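클램셸 용기

클램셸 용기(영어: clamshell container)는 몸체와 뚜껑이 힌지로 이어진 한 장의 성형물로 되어 있어 조개껍데기처럼 여닫는 포장 용기이다. 방울토마토, 딸기, 블루베리, 포도, 샐러드 채소 등 눌리기 쉬운 농산물의 소매 포장에 널리 쓰이며, 제과류와 조리 식품, 소형 공구, 전자 부품의 포장에도 사용된다. 한국의 농산물 유통 현장에서는 '투명 팩', '일체형 팩', '과일 팩' 등으로 불리며, 몸체와 뚜껑이 따로 성형되는 분리형 용기와 구분한다.

이 문서는 과채류 소포장에 쓰이는 플라스틱제 클램셸 용기를 중심으로 서술한다. 열봉합으로 닫아 가위로 잘라야 열리는 공산품용 포장은 '블리스터 포장' 문서를 참고한다.

명칭

클램셸은 대합류의 껍데기를 뜻하는 영어 단어에서 왔다. 한글 표기로는 '클램셸' 외에 '클램쉘'이 혼용되나 외래어 표기법에 따른 표기는 전자이다. 업계 문서에서는 힌지로 연결되어 있다는 점을 강조하여 '힌지드 용기'라고 적기도 한다. 반대로 뚜껑 쪽이 몸체보다 뚜렷하게 얕은 제품만을 '힌지드 리드'라 하고, 양쪽 깊이가 비슷한 제품만을 클램셸이라 부르는 제조사도 있어 용어의 범위가 일정하지 않다.

구조

클램셸 용기는 크게 몸체, 뚜껑, 힌지, 잠금부, 통기구로 나뉜다.

몸체는 내용물의 하중을 받는 부분이다. 바닥면에는 대개 격자형 또는 방사형의 리브가 성형되어 있다. 리브는 얇은 시트의 휨 강성을 높이고, 과실과 바닥 사이에 틈을 만들어 결로수가 과실 표면에 닿는 면적을 줄인다. 측벽은 위로 갈수록 벌어지는 구배를 갖는다. 구배각이 작으면 금형에서 잘 빠지지 않고 빈 용기를 겹쳐 쌓을 때 서로 물리며, 구배각이 크면 같은 바닥 면적에서 적재 안정성이 떨어진다.

뚜껑은 몸체를 덮는 부분으로, 윗면에 라벨을 붙일 수 있는 평탄면을 둔다. 라벨에는 품목, 원산지, 중량, 생산자 또는 포장업자, 바코드 등을 인쇄한다. 라벨이 통기구를 덮으면 내부 습도가 올라가므로 평탄면과 통기구의 위치는 설계 단계에서 함께 정한다. 윗면의 가장자리에는 위에 놓일 용기의 바닥이 걸리는 낮은 턱을 두는 경우가 많다.

힌지는 시트를 국부적으로 얇게 누르거나 물결 모양으로 성형하여 굽힘이 한 곳에 모이도록 한 부분이다. 단일 홈형은 금형이 단순하지만 반복 개폐에 약하다. 이중 홈형은 두 개의 굽힘선 사이에 좁은 평면을 두어 뚜껑이 180도까지 펼쳐지며, 펼친 상태에서도 몸체가 뒤집히지 않는다. 소매점에서 산 뒤 용기째 식탁이나 작업대에 펼쳐 놓고 쓰는 경우에는 이중 홈형이 유리하다.

잠금부는 돌기와 홈이 맞물리는 스냅 방식이 일반적이다. 힌지의 반대편 변에 한두 개를 두는 형식과 네 변 둘레 전체가 맞물리는 형식이 있다. 둘레 전체 맞물림은 흔들림에 강하지만 여는 힘이 커진다. 손가락을 걸 수 있도록 모서리 한 곳의 플랜지를 넓게 빼낸 부분은 개봉 탭이라 한다.

통기구는 과실의 호흡으로 생기는 수분과 이산화탄소를 내보내고 예냉 공기를 통과시키는 구멍이다. 원형, 타원형, 슬롯형이 있으며 뚜껑과 바닥, 측벽의 모서리에 배치한다. 통기구가 측벽에만 있으면 외부 골판지 상자의 구멍과 높이를 맞추어야 한다. 두 구멍이 어긋나면 상자 단위로 차압 예냉을 할 때 중앙부 용기의 온도가 늦게 내려간다.

재질

가장 널리 쓰이는 재질은 폴리에틸렌 테레프탈레이트(PET)이다. 투명도가 높고 저온에서 잘 깨지지 않으며, 재생 원료를 섞은 시트(rPET)로도 성형할 수 있다. 재생 원료의 비율이 높아지면 시트가 옅은 회색이나 노란색을 띠는 경향이 있다. PET 시트는 내열성이 낮아 뜨거운 식품을 담는 용도에는 적합하지 않다.

배향 폴리스타이렌(OPS)은 투명하고 단단하며 개폐할 때 특유의 바삭거리는 소리가 난다. 충격에 약해 힌지와 모서리에서 균열이 생기기 쉽다. 폴리프로필렌(PP)은 힌지의 반복 굽힘 수명이 길고 내열성이 좋으나 투명도가 낮아 생과 포장보다 조리 식품 포장에 많이 쓰인다. 폴리락트산(PLA)은 식물성 원료에서 얻는 수지로, 투명도는 PET와 비슷하지만 보관 온도가 높으면 변형된다. 산업 퇴비화 시설이 없는 지역에서는 생분해성이라는 특성이 처리 과정에서 의미를 갖기 어렵다.

플라스틱 외에 펄프 몰드와 사탕수수 부산물(버개스)로 만든 클램셸 용기도 있다. 불투명하여 내용물을 확인할 수 없으므로 과채류에 쓸 때에는 뚜껑에 창을 내거나 뚜껑만 필름으로 대체한다.

제조

플라스틱 클램셸 용기는 대부분 열성형으로 만든다. 공정은 시트 압출, 예열, 성형, 냉각, 타발, 적층의 순서로 이루어진다.

압출된 시트는 롤 상태로 성형기에 공급되어 적외선 히터 사이를 지나며 연화된다. 연화된 시트는 금형 위에서 진공 또는 압축 공기에 의해 금형면에 밀착된다. 몸체처럼 깊은 부분은 플러그로 시트를 미리 눌러 늘려 두께 편차를 줄인다. 플러그의 재질과 하강 시점은 바닥 모서리의 두께를 좌우하는 주요 변수이다. 성형이 끝나면 통기구를 뚫고 외곽을 따낸다. 통기구의 타발 찌꺼기가 용기 안에 남으면 이물 불량이 되므로 흡인 장치로 제거한다.

완성된 용기는 펼친 상태로 겹쳐 쌓아 출하한다. 겹친 용기가 서로 달라붙지 않도록 측벽 상단에 분리 돌기를 둔다. 자동 포장 라인에서는 흡착 장치가 한 번에 한 장씩 떼어 내야 하기 때문에 분리 돌기의 높이와 배열이 가동률에 직접 영향을 준다. 위아래로 이어지는 용기의 돌기 위치를 달리하는 방식도 쓰인다.

타발 후 남는 골격 모양의 시트는 분쇄하여 압출 공정으로 되돌린다. 한 시트에 용기를 배열하는 간격이 좁을수록 되돌리는 양이 줄어든다.

과채류 포장에서의 사용

방울토마토는 클램셸 용기의 대표적인 내용물이다. 과피가 비교적 단단하고 크기가 고르며, 낱알로 먹는 품목이어서 소비자가 용기를 여러 번 여닫는다. 꼭지를 떼고 담는 방식과 꼭지 또는 줄기를 붙여 담는 방식이 있다. 꼭지를 남기면 신선도를 눈으로 가늠할 수 있고 꼭지 자리를 통한 수분 손실이 줄어드나, 마른 꼭지 끝이 옆 과실의 껍질을 찌를 수 있다. 줄기째 담는 송이 방울토마토에는 뚜껑이 높은 용기를 쓴다.

충전은 계량 방식과 개수 방식으로 나뉜다. 소과류는 중량을 기준으로 담는 것이 보통이며, 복숭아나 무화과처럼 크고 무른 과실은 개수에 맞추어 칸을 나눈 용기를 쓴다. 계량 충전에서는 과실이 떨어지는 높이를 낮추는 것이 중요하다. 낙하 높이가 크면 바닥층의 과실이 리브 모서리에 부딪혀 선 모양의 눌림 자국이 생긴다. 이를 막기 위해 바닥에 흡수 패드나 기포 완충재를 까는 경우가 있다.

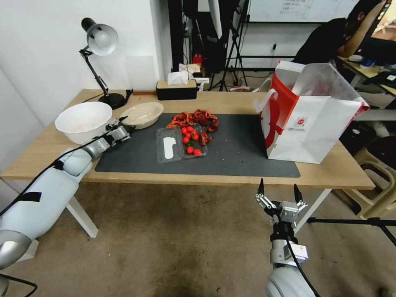

개봉 후에는 용기를 그대로 보관 용기로 쓰는 일이 많다. 이때 잠금부의 유지력이 문제가 되는데, 단변 잠금형은 몇 차례만 여닫아도 돌기가 무뎌져 뚜껑이 들뜨기 쉽다. 남은 과실은 물기가 없는 상태로 다시 담고, 무르거나 갈라진 것은 골라낸다. 한 알에서 시작된 곰팡이는 접촉한 과실로 옮겨 가므로 층을 낮게 유지하는 편이 낫다. 씻은 과실을 담을 때에는 표면의 물을 닦아야 한다.

말린 고추, 건조 과일, 꽃차용 건조 꽃잎과 같은 건조품은 통기구가 있는 생과용 클램셸 용기에 적합하지 않다. 공기 중의 수분을 다시 흡수하여 질감이 변하고, 부스러기가 통기구와 힌지 틈으로 빠져나온다. 건조품에는 통기구가 없는 둘레 맞물림형 용기 또는 밀봉이 가능한 파우치를 쓴다. 생과와 건조품을 같은 작업대에서 소분할 때에는 건조품을 먼저 끝내고 밀봉한 뒤 생과를 다루는 순서가 권장된다.

적재와 유통

클램셸 용기는 낱개로 운송되지 않고 골판지 트레이나 플라스틱 상자에 담겨 팰릿 단위로 움직인다. 따라서 용기의 외형 치수는 상자의 내측 치수에서 역산하여 정한다. 용기와 상자 사이의 여유가 너무 크면 운송 중에 용기가 돌면서 잠금부가 풀리고, 너무 작으면 자동 투입기가 용기를 밀어 넣지 못한다.

트레이에 한 층으로 담는 경우 위층의 하중은 상자의 모서리 기둥이 받는다. 두 층 이상으로 담으면 아래층 용기의 측벽이 하중을 나누어 받는다. 측벽의 세로 홈은 이 하중에 대한 좌굴 저항을 높인다. 고습 환경에서는 골판지의 강도가 떨어지므로 설계 하중을 계산할 때 용기가 부담할 몫을 크게 잡는다.

소매점에서는 트레이째 진열하거나 용기를 꺼내어 쌓는다. 구매 후에는 쇼핑백이나 장바구니에 담겨 이동하는데, 이 구간에서 용기는 수평을 유지하지 못하는 경우가 많다. 세로로 세워지면 과실의 하중이 한쪽 측벽과 잠금부에 몰린다. 바닥이 좁은 종이 쇼핑백에서는 용기가 바닥면에 수평으로 들어가지 않아 이런 상태가 되기 쉽다. 잠금부가 힌지의 반대편 한 변에만 있는 제품은 잠금부가 위로 가도록 넣는 것이 안전하다.

시험 항목

제조사와 포장업자가 적용하는 시험 항목은 다음과 같다. 시험 조건은 거래 당사자 사이의 규격서에 따른다.

압축 강도: 닫은 용기를 평판 사이에 놓고 일정한 속도로 눌러 최대 하중과 그때의 변위를 측정한다. 빈 용기와 내용물을 담은 용기를 따로 시험한다.

힌지 내구성: 뚜껑을 완전히 펼치고 닫는 동작을 반복하여 백화, 균열, 파단이 나타나는 횟수를 기록한다. 백화는 그 자체로 기능 불량이 아니지만 균열의 전조로 취급한다.

잠금 유지력: 닫은 뚜껑을 수직으로 당겨 풀리는 힘을 측정한다. 초기값과 반복 개폐 후의 값을 비교한다.

낙하: 내용물을 채운 용기를 바닥면, 모서리, 힌지변 방향으로 각각 떨어뜨려 열림 여부와 내용물의 손상을 확인한다.

방담성: 냉장 상태에서 상온으로 옮긴 뒤 뚜껑 안쪽에 맺히는 물방울의 형태를 관찰한다. 방담 처리가 된 시트에서는 물이 방울이 아닌 얇은 막으로 퍼져 투시성이 유지된다.

포장 기술자 펜티 킨누넨(Pentti Kinnunen)은 힌지 내구성 시험에서 개폐 각도를 고정하지 않은 결과는 서로 비교할 수 없다고 지적하였다. 그가 브리벡스(Brivex)의 이중 홈형 시제품으로 수행한 시험에서는 개폐 각도를 180도로 한 경우 1,864회, 90도로 한 경우 2,991회에서 첫 균열이 관찰되었다.[1] 같은 보고서에서 시트의 압출 방향과 힌지의 방향이 나란한 시료는 별도의 항목으로 다루어졌다.

비오리카 니스토르(Viorica Nistor)와 이오누츠 마테이(Ionuț Matei)는 클레시렐(Clesirel) 용기 2,929개를 대상으로 유통 후 잠금부의 상태를 조사하였다.[2] 조사는 7월에 출하된 방울토마토 포장에 한정되었으며, 손상은 잠금 돌기의 눌림, 개봉 탭의 꺾임, 플랜지의 휨으로 분류되었다. 저자들은 고온기의 자료만으로 연중 손상률을 추정하는 것은 적절하지 않다고 밝혔다.

다른 포장 형식과의 비교

분리형 용기는 몸체와 뚜껑을 서로 다른 두께나 재질로 만들 수 있고 금형의 크기가 작다. 대신 포장 라인에 뚜껑 공급 장치가 따로 필요하며, 개봉 후 뚜껑을 잃어버리기 쉽다.

필름 실링 트레이는 몸체 위에 필름을 열로 붙인 형식이다. 뚜껑이 없어 같은 용량에서 플라스틱 사용량이 적고 개봉 흔적이 뚜렷하게 남는다. 재밀폐가 되지 않는 점은 이중 박리 필름으로 보완한다. 필름 면은 상부 하중을 거의 받지 못하므로 겹쳐 쌓을 때에는 몸체의 플랜지가 하중을 받도록 설계한다.

그물망과 봉지는 재료 사용량이 가장 적은 축에 들지만 압상에 취약하여 감귤류, 양파, 마늘처럼 껍질이 두꺼운 품목에 쓰인다. 컵형 용기는 간식용 소용량에 쓰이며 원형 단면 때문에 상자 내 공간 효율이 낮다.

폐기와 재활용

소비자가 배출하기 전에 해야 할 작업은 내용물과 흡수 패드의 제거, 라벨의 분리, 세척이다. 종이 라벨은 젖으면 찢어져 점착제와 함께 표면에 남는 경우가 있다. 재활용 공정에서 점착제는 플레이크의 변색과 뭉침을 일으키므로, 알칼리 세척액에서 떨어지는 점착제나 물에 뜨는 비중의 필름 라벨이 대안으로 사용된다.

PET제 클램셸 용기는 PET병과 같은 수지 계열이지만 고유 점도와 파쇄 거동이 다르다. 열성형 시트는 얇고 잘 부서져 미분이 많이 발생한다. 이 때문에 병과 시트류를 함께 처리하는 시설과 따로 처리하는 시설이 나뉜다. OPS와 PLA는 외관이 PET와 비슷하여 육안 선별이 어렵고, 근적외선 선별기로 구분한다. 수지의 종류는 대개 바닥면에 양각된 재질 표시로 확인할 수 있다.

가정에서는 세척한 용기를 씨앗 파종상이나 소품 정리함으로 재사용하기도 한다. 파종상으로 쓸 때에는 바닥의 통기구가 배수구 역할을 하고 투명한 뚜껑이 습도를 유지한다. 식품을 다시 담는 용도로는 깊은 긁힘이나 백화가 생긴 용기를 쓰지 않는다.

같이 보기

블리스터 포장
열성형
방울토마토
차압 예냉
폴리에틸렌 테레프탈레이트

각주

[1] Pentti Kinnunen, 〈이중 홈형 힌지의 개폐 각도와 균열 발생〉, 브리벡스 기술 보고서 제12호.
[2] Viorica Nistor·Ionuț Matei, 〈과채류용 일체형 용기 잠금부의 유통 후 손상 분류〉, 클레시렐 조사 자료.

이 문서는 3월 12일에 마지막으로 편집되었다.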